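Orkomer self-adhesive foam sheet, dark gray – six months on
Filed under: workshop supplies

I bought this to put a soft face on 3D-printed parts. It is sold by the sheet, and I paid 8 dollars for mine.

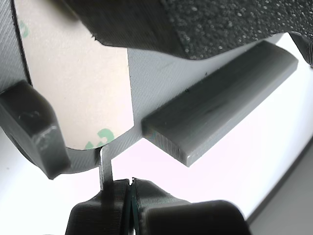 Debashish Sikder wrote in to ask whether the adhesive holds on printed plastic at all, as the Wevell foam he used before came away at the corners within a month. Mine has held on most parts. Print lines do leave less surface for the glue to grab, so I now go over the face with 600 grit paper, wipe it down and let it dry before sticking anything. The two pads I put on without sanding both lifted on one side. The sanded ones are still on.

The foam is firm and has a speckled, slightly pitted surface. It cuts well with a new blade and badly with an old one. Scissors squash the edge and leave it slanted. For curved parts I cut the piece oversize, stick it down and trim to the outline afterward.

The backing liner is my main complaint. It is thin paper, and on small pieces it tears before it lets go. Scoring the paper lightly with a knife and peeling from the score works better than picking at a corner – just go easy or you will cut into the adhesive. Wondon uses a plastic film on its sheets and it comes off in one pull, but that foam is too soft for anything that gets leaned on.

Heat is the other limit. I left a part in the car one afternoon in August and the pad had slid a little by the time I got back to it. At room temperature I have had no trouble.

I would buy it again at this price. If you only need a few feet for a lamp or a speaker, a small pack will do. The big roll costs 55 dollars and I can't see using that much.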